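Skip to content
Home | About | Stays | Jobs | Find us | Contact

Kitchen and Breakfast Room Assistant (part-time)

Wilville Guest House, Hedby

We are looking for a part-time assistant to look after the breakfast room and the small guest kitchen at Wilville, starting in December. The job suits someone who likes an early start and is happy working alone for part of the morning. You don't need a hospitality certificate. You do need to be tidy and reliable.

The house has guests all year, mostly walkers and people visiting family in Hedby or over at Moffat. Breakfast is cold, apart from toast and porridge, so there is very little cooking. Most of the work is setting out, clearing, wiping down and keeping the cupboards in order.

Hours

Shifts start at 6:15 am and finish by 11:00 am. You would work four mornings one week and three the next. We send the roster out a month ahead and try not to change it. There is extra work over the summer holidays if you want it, including some afternoons helping with linen.

What the job involves

- Opening the breakfast room, filling the urn and setting the tables before the first guests come down at 7:00 am
- Putting out bread, cereal, fruit, milk and spreads, and topping them up through the morning
- Making porridge and keeping the toaster tray clear of crumbs
- Clearing and wiping the tables as guests leave, washing up and putting the crockery away
- Checking dates on everything in the fridge and writing the opening date on milk and juice
- Receiving the grocery delivery and putting it away, with older stock at the front
- Keeping the tea and coffee shelf stocked in the guest kitchen, which is open all day
- Writing the shopping list and leaving it on the clipboard by the back door

A word about tea. Our guests drink a lot of it and they have opinions. We keep black, green, peppermint and fruit teas, and the person in this job decides when to reorder them. Boxes get opened two at a time and pushed to the back, then we end up with five half-empty ones and no peppermint. We would like that to stop. If you have ideas for a better way of storing it, we will listen. The current system is a shelf and a label maker.

The tables also need a bit of care. They are bare wood with no cloths, so rings and sticky patches show. Wipe with a damp cloth, then a dry one. No sprays, please.

Who we are looking for

You should be able to lift a full grocery crate and be on your feet for the length of a shift. Good spoken English is needed for talking to guests about allergies. A current food safety certificate is useful, but we will pay for the course if you don't have one. You will need your own way of getting here, as the first bus from Grikthorpe arrives too late for the start of the shift. There is parking behind the house and a covered spot for bikes.

We welcome applications from people returning to work, retired people and students aged 18 or over. If you need adjustments to do the job, tell us what they are and we will talk it through.
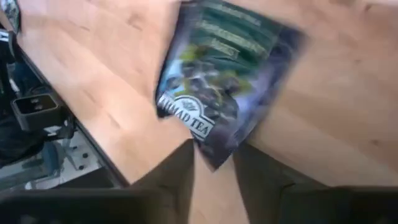 What we offer

- Pay above the award rate, confirmed in writing before you start
- Breakfast on shift, and tea and coffee whenever you like
- Two paid training mornings with Marilou Villanueva, who has run the breakfast room until now and is moving to the front desk
- Aprons supplied and washed here
- A paid trial shift for shortlisted applicants

How to apply

Send a short letter or email to Rosalinda Estrella, house manager, through the contact page. Tell us what work you have done before, paid or unpaid, and which mornings you can't do. One page is plenty. A résumé is fine but not required – we would sooner read a few plain sentences about you. Please include the name of one person we can ring for a reference.

We will read applications as they come in and close the ad once the position is filled. Everyone who applies will get a reply. Interviews are held at the house and take half an hour, with a look at the kitchen afterwards.

Recent posts

Casual linen help wanted, summer
New check-in times
Walking from Hedby to Moffat
Changes to parking behind the house

This site uses cookies to remember your settings. By continuing to browse you agree to our use of cookies. Accept | Read more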